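Dranddale Community Repair Library
Member Guides: Electrical Bench

Sorting and Storing Spare Wiring Before a Repair

Members who borrow bench space at Dranddale are asked to prepare their spare wiring before they begin work. A short period of sorting at the start prevents the most common fault reported to the library, which is a connector of the wrong type forced into a socket.

Before You Begin

Disconnect the appliance from its power supply and remove any batteries. Bench bookings last two hours, and members should allow the first 20 minutes for sorting. Sign out your parts at the front desk and write the drawer number on your job sheet. Small connectors are kept in drawer 700. Mains cable is held separately in cabinet 1073 and is issued only by the desk.

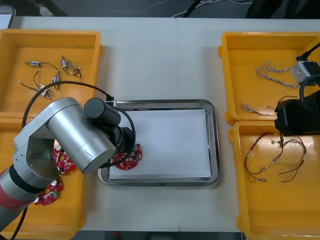 Step 1. Group the parts by connector. Wire length and color are poor guides, as both vary between makers. Place parts with matching ends together, and set aside any you cannot identify.

Step 2. Check each wire along its full length. Bend it gently between two fingers and look for splits, flat spots, or bare metal. Damaged wire must go in the scrap bin and may not be returned to a drawer.

Step 3. Inspect the metal contacts. Dull contacts may be cleaned with a cotton swab and a small amount of contact cleaner. Green or white deposits usually mean that moisture has entered the connector, and the part should be replaced.

Step 4. Test for continuity. Set the meter to its lowest resistance range and touch one probe to each end of the same wire. A reading close to zero is acceptable. If the reading jumps when the wire is moved, discard the part.

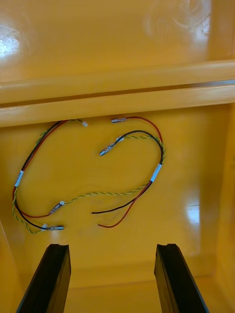
Small wiring harness with black gripper fingers, yellow enclosure.

Step 5. Label what you intend to keep. Use the paper tags supplied and write in pencil. Record the connector type, the number of wires, and your membership number. Do not wrap tape around the contacts.

Returning Unused Parts

Unused parts should be handed in at the desk by 8:30 p.m. Coil longer wires loosely and secure them with a reusable tie. Tight coils weaken the wire near the connector.

Questions about this guide may be sent to Manaia Dunstan, Bench Coordinator. Please quote guide number 3149. The drawer list is revised each December, and printed copies are available at the desk.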